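Prurkska Children's Learning Pages
Food and the Home
Reading level: ages seven to ten

Apples, Bananas and the Fruit Basket

Fruit is kept in many homes, schools and shops. It may be placed in a bowl, on a shelf or in a basket. This page explains how two common fruits, the apple and the banana, are built and how they grow. It also explains how a basket is woven and how fruit can be sorted into one. Words printed in capital letters are explained in the word list at the end.

What Is a Fruit?

A fruit is the part of a plant that holds the seeds. It begins as a flower. After the flower has been visited by bees or other small animals, its petals drop and the part behind them starts to swell. Over several weeks or months that part becomes the fruit.

Plants make fruit to spread their seeds. An animal eats the fruit, walks or flies somewhere else, and leaves the seeds behind. Many fruits turn a bright color when they are ready, and this helps animals to find them among the leaves.

Looking at an Apple from Above

Most people draw an apple from the side. A great deal can be learned by looking straight down on it instead. In the middle there is a small hollow, and the stem stands inside it. The stem once joined the apple to the branch and carried water and sugar into the growing fruit.

The skin near the stem is often a different color from the rest. A red apple may have a patch of yellow or green at the top, with thin red streaks running outward from it like the rays of the sun. The hollow around the stem is usually more shaded than the sides, and sunlight is one of the things that helps an apple skin turn red.

Small dots can be found on the skin as well. Each dot is called a LENTICEL. Lenticels are tiny openings through which air can pass in and out of the fruit. They are a normal part of the apple and do not mean that it is dirty or spoiled.
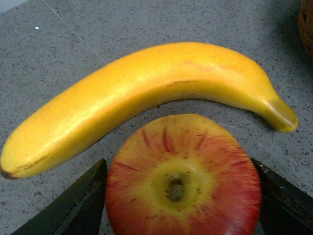

Looking at a Banana

A banana is long and curved, and it has two ends that are easy to tell apart. One is the stem end, where the banana was joined to the rest of its bunch. The other is the BLOSSOM END, where the flower used to be. A small dark spot can often be found there.

The outside of a banana is called the peel. It is not perfectly round. Long, low edges run from one end to the other, and these are called ridges. A reader who slides a finger around the middle of a banana will be able to feel them.

Bananas curve as a result of the way they grow. Young bananas point toward the ground at first. Later they begin to bend upward, away from the pull of the earth, and the bend stays in the fruit. Not every banana has the same curve, and some are nearly straight.

The color of the peel changes with time. An unripe banana is green. As it ripens it becomes yellow, and the inside grows softer and sweeter. Brown marks then begin to appear. A banana with many brown marks may still be good to eat, and very soft bananas are often mashed and baked into bread.

Where the Two Fruits Grow

Apples grow on trees. A field of apple trees is called an ORCHARD. Apple trees do well in places that have a cold winter, as the trees need a long rest before they flower in spring. The fruit is picked from late summer into the fall. In some northern areas the last apples are still being gathered in November.

Bananas grow in warm, wet places where there is no frost. The banana plant looks like a tree, but it has no woody trunk. What appears to be a trunk is made of the lower parts of leaves, wrapped tightly around each other. The plant sends up one flowering stalk, and the bananas form on it in rows. One row is called a HAND, and a single banana is sometimes called a finger.

In the Bendier Orchard reading book, which is used with this page, a grower fills 14 crates with apples in one morning. The crates are carried to the Drirnier market hall and set beside bananas that have come by ship. The two fruits have made very different journeys, although they may end up in the same kitchen.

How a Basket Is Made

WICKER is the name for things that are woven from thin, bendable strands. The strands may come from willow, reed, cane or other plants, and some modern wicker is made from paper or plastic. People have made baskets in this way for thousands of years.

The maker first prepares the base. Stiffer pieces are laid down to give the basket its shape, and softer strands are passed over one piece and under the next. When the base is large enough, the stiff pieces are bent upward and the weaving goes on around the sides. The maker finishes the top edge, which is called the RIM, by folding or braiding the ends together. A braided rim is thick and strong, and it keeps the weaving from coming apart.

The small gaps in many woven baskets are useful. Air can move through them and around the fruit, so that dampness does not collect at the bottom. A shallow basket is a good choice for soft fruit, as the pieces can lie side by side and do not press heavily on each other.

Sorting Fruit into Baskets

To SORT is to put things into groups. Each group has a rule, and everything in the group must follow it. Fruit can be sorted by many rules, such as:

- the kind of fruit
- the color of the skin
- the shape, for example round or long
- how ripe it is

When two baskets are used, one may be kept for apples and the other for bananas. The rule should be decided before the sorting begins. Readers may look for the apples that are together in a basket, and then for the fruit that is lying on the tabletop.

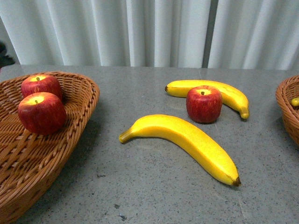

Wicker baskets with red apples and yellow bananas on a speckled gray tabletop.

There is a practical reason for keeping the two kinds apart. Ripening apples and bananas both give off a gas called ETHYLENE. It has no color, and it causes many fruits to ripen faster. Bananas kept close to ripe apples may turn brown sooner than bananas kept in a basket of their own.

An Activity for Home or School

This activity may be carried out by one child or by a small group. An adult should be present. Real fruit or play fruit may be used.

You will need two baskets or bowls, several apples, several bananas, a sheet of paper and a pencil.

1. Wash your hands and clear a space on a table.

2. Place all the fruit in the middle of the table, with one basket on each side.

3. Choose a sorting rule and write it at the top of the paper.

4. Pick up one piece of fruit at a time. Hold an apple around its sides and a banana near its middle. Set each piece down gently, as dropped fruit can bruise.

5. When the table is clear, check each basket against the rule.

6. Take everything out again and sort it by a different rule. Write down which pieces changed baskets.

Groups with a kitchen scale may also weigh their fruit. At the Robles Reading Room, a medium apple weighed 200 grams, and a small bunch of bananas weighed 263 grams. A basket filled with apples weighed 900 grams. Your own results will be different, and they should be written down with the name of the fruit beside each number.

Questions Children Often Ask

Do bananas have seeds?
The bananas sold in most stores have only very small dark specks inside, which do not grow into new plants. Growers start new plants from shoots that come up beside the old ones. Wild bananas have large, hard seeds.

Why does a cut apple turn brown?
When an apple is cut, air reaches the inside. Substances in the apple join with oxygen from the air, and a brown color forms. A little lemon juice slows this down.

Should fruit be washed?
Apples should be rinsed under clean running water before they are eaten. It is also sensible to rinse a banana before it is peeled, as hands touch the peel first and the fruit afterward.

Word List

BLOSSOM END: the end of a fruit where the flower once was.
ETHYLENE: a gas given off by some fruits that helps fruit to ripen.
HAND: a row of bananas growing together.
LENTICEL: a tiny opening in the skin of a fruit, seen as a dot.
ORCHARD: land where fruit trees are grown.
RIM: the top edge of a basket or bowl.
SORT: to put things into groups by a rule.
WICKER: woven work made from thin, bendable strands.

Page last reviewed 2021-08-26. Teachers may copy this page for use in class.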